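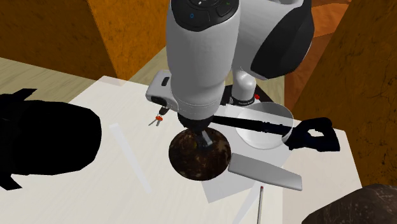
Cisternas Rainwater Project
Second progress report to the Drernura Fund
Prepared by Delia Villalba

Work completed since the last report

The survey of household tanks in the upper valley is finished. We visited 587 homes. Most of the older tanks can be kept in use with a new lid and a first-flush pipe, and the repair list has gone to Maximiliano Núñez, who is ordering the parts.

All four school tanks are now in place. Each holds 2,000 gallons. The one at the lower school was set on its pad in July, two weeks behind schedule, after the first concrete pour cracked along the north side and had to be broken out. The contractor, Rirkix, covered the cost of the second pour. 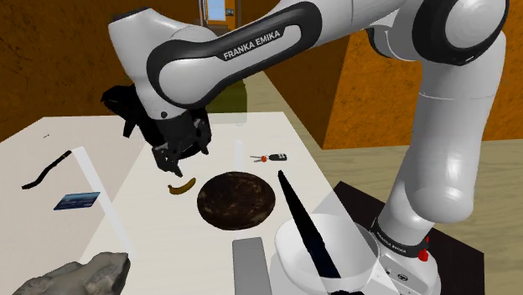

Water testing began as soon as the tanks had filled. Ximena Maldonado takes samples every Saturday and sends them to the county lab. Three tanks have passed each time. The fourth failed once for coliform – the screen on the inlet had come loose – and has passed since the screen was replaced.

Spending

We are $4,000 under budget on pipe and fittings and over on trucking. The road above the second bridge was closed for most of the spring, so deliveries went the long way. We ask to move the pipe savings to the trucking line. Valentina Yáñez will send the revised sheet separately.

Next period

Pilar Medina will start the maintenance classes once harvest is over. Household repairs will begin at the top of the valley and work down. We still need a signed access letter for the spring box on the Zillico property, and no pipe will be laid there until we have it.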